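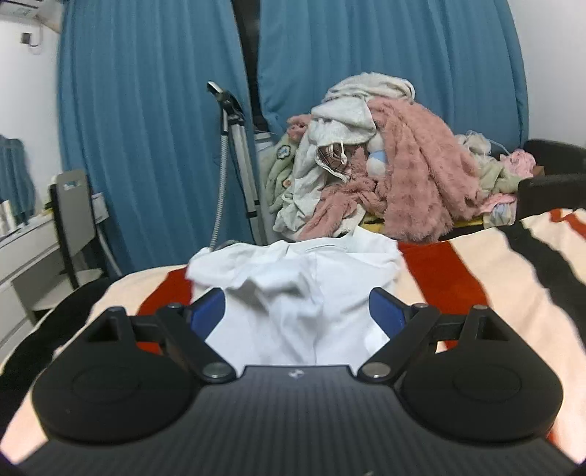

Adapting Serial Comics for Animation
Week 4 handout: Chapters into episodes
Instructor: Si-eun Woo

Reading for this week: the first eight chapters of Iturra, and episodes one through three of the TV version. Both are on reserve. If you only have time for one, read the chapters and watch the second episode.

1. Where we left off

Last week we looked at how a weekly comic is built. A chapter is short, it has to remind the reader what is going on, and it nearly always ends on a question. The artist draws it without knowing how long the series will last. All of this leaves marks on the story that the adaptation has to deal with.

We also went over the difference between a chapter, a volume and an arc. People mixed these up in the written responses, so once more: a chapter is what ran in the magazine, a volume is the bound book, and an arc is a unit of plot that may start and stop anywhere. Volume breaks are often made for page count. Do not treat them as story breaks unless you can show that they work as such.

2. The basic arithmetic

Iturra ran for 103 chapters. The first season of the TV version covers the opening 32 of them in 12 episodes, a little under three chapters per episode. That average hides a lot. Episode one uses a single chapter and stretches it. Episode nine gets through five.

When you work out a ratio like this for your own paper, do it by episode and put it in a table. The average for a whole season tells you very little. What you want to see is where the staff chose to slow down and where they hurried.

Three things usually change the ratio:

Dialogue. A page full of speech takes far longer to perform than to read. Talky chapters fill an episode quickly.

Action. A fight can go either way. A single large panel may become a minute of movement, or six pages of small panels may become one continuous shot that is over in seconds.

Recap. Weekly chapters repeat information for readers who missed an issue. An episode can usually drop this, and most do.

3. The end-of-chapter hook

A comic with three chapters per episode has three hooks per episode, and two of them now fall in the middle. The writer has to decide what to do with them.

Option one is to keep the hook and place the commercial break there. Episode two of Iturra does this with the letter under the door. The original chapter ended on the same image.

Option two is to flatten it. The question is asked and answered in the same scene, and the viewer never feels a pause. This is common and it is often the right choice, but it can make a scene feel strangely rushed if the dialogue was written to lead up to a stop.

Option three is to move it. In episode three the quarrel at the station comes before the phone call, reversing the comic. The phone call was a weaker hook in print, but it has a sound cue that works well over the closing credits.

For discussion: does the reversal change what we think the sister knows? Go back to chapter seven and look at who is in the room.

4. Catching up with the source

A long series in production at the same time as its comic will run out of material. The handout from week two listed the usual answers - filler episodes, slower pacing, a break between seasons, or an original ending. We will take one example of each of the last two.

Toltcombe took a break. The first season stops in the middle of an arc and the second picks up two years later with a new character designer. Students often notice the change in line weight first. Please also look at the backgrounds, which are simpler and flatter in the second season and change the mood of the school scenes a good deal.

Clurkent went with an original ending. The comic had reached 85 chapters when the scripts were finished, and the last four episodes share only a few scenes with what was later printed. The comic's ending is slower and leaves the brothers apart. The TV ending brings them together. We are not going to argue about which is better in class. We are going to ask what each one had to set up in advance, and whether you can find the setup.

5. Silence and the still panel

Many comics use panels with no speech: a street, a window, a cup. In print the reader decides how long to stay. On screen somebody else has decided, and the length becomes part of the meaning.

Skesadcombe is the clearest case on our list. The comic has whole pages without a word. The film version holds several of these as nearly still shots with background sound, and cuts many of the others. Time at least three of the holds and write the numbers down. Bring them with you.

A note on terms: call it a hold if nothing in the drawing moves. If the camera pans over a still drawing, call it a pan. If rain or smoke moves over a still drawing, say so. These get lumped together as "limited animation" in a lot of student writing and the term is too broad to help you.

6. Short paper

Choose one episode from any of the four titles above. Compare it with the chapters it draws on. The paper should be 2,000 words, not counting the table.

Your paper needs:
- a table matching scenes to chapter and page
- one scene that was cut, and what the cut does
- one hook that was kept, flattened or moved
- stills or scanned panels only where you discuss them directly

Give page numbers from the bound volumes. If you are reading a digital edition, give the chapter and the page within the chapter. Translations differ, so name the one you used, and do not build an argument on a single English word.

Papers are due in May, on the date posted on the course page. Drafts can be left in the box outside the office until 4 p.m. on any teaching day.

Next week: color. Read the notes on the painted covers of Toltcombe before class, and look again at the opening credits of both seasons.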